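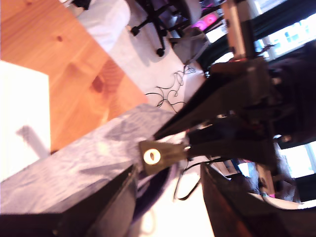 I finished reading Gruvura on Tuesday, all 42 issues of it, and I have been trying to work out what I think. It took me most of July. I had the first five issues years ago, sold them when I moved, and then spent more than I got for them buying them back.

For anyone who hasn't come across it, Gruvura is a black and white comic written and drawn by Ningsih Saragih and lettered by Ningsih Mangundap. Yes, they have the same first name, and yes, the letters page got a lot of use out of that. It was put out by Telby, a small press that never had more than a handful of titles going at once. The print run was up to 3,000 copies an issue at its best and a good deal less by the end, so the later ones are harder to find than the early ones.

The story is set in Haklow, a mining town where the mine has shut and the company has stayed on. Tambunan is the company's clerk. His job is to go round the houses and write down what people owe. That is the whole set-up, and for the first year not much else happens. He knocks on doors, people give him tea or don't, and he writes in the book. I remember finding this dull when I was younger. This time I liked it more than anything that came later.

Saragih draws interiors very well. Every kitchen in Haklow is different and you can tell who is behind on their payments before anyone speaks. In issue 9 there is a four-page visit to a retired foreman with almost no words on it, only Mangundap's small neat lettering for the clock and the kettle. I went back to it several times. The sound effects get smaller as the visit goes on, and by the last page you have to hold it up to your face to read them.

The middle stretch is where people tend to drop off, and I can see why. Between issues 17 and 26 the story goes down into the old workings and stays there. There is a lot of solid black and a lot of people with lamps. I lost track of who was who, and had to go back twice to check whether a man who had died was the same man who was now talking. He wasn't. They had similar hats.

It picks up when Tambunan comes back to the surface and finds someone else has been doing his rounds. The new clerk is better at it than he is, and people like her. I thought this would turn into a rivalry and it doesn't, really. They share an office for eight issues and hardly argue. There is one bad-tempered scene about a drawer.

The ending has a poor reputation and I don't think it deserves it. The complaint is that you never find out who owns the company. I didn't mind. By then I was more interested in whether the foreman's daughter would sign the book, and the last issue does answer that, on the second to last page — a small panel, bottom right, easy to miss if you are reading quickly.

If you want to try it, the collected edition of the first nine issues is the sensible place to start. It comes to 166 pages without the covers or the letters pages. Leaving those out is a pity, as the letters were often good, and Mangundap's replies were drier than anything in the strip. The paper is also whiter than the original, and the night scenes look a bit harsh on it. The binding on mine is holding up fine.

I still need a decent copy of issue 31. Mine has a coffee ring on the cover and somebody has filled in the crossword on the back. If you have a spare, I'm happy to swap. I've got two of issue 12.

Next I'm going to read something with colour in it.

Comments

marrowfat says:
Glad to see someone stick up for the ending. I missed that panel completely and have just gone to look. Also the drawer scene is the best thing in it.

Pell says:
I gave up at 20 and won't be going back. Too many lamps.

D. Osgood says:
I may have a 31, will check the loft at the weekend. Would want the 12 for it if the staples aren't rusty.

Reply from the author:
Staples are fine. Let me know what you find.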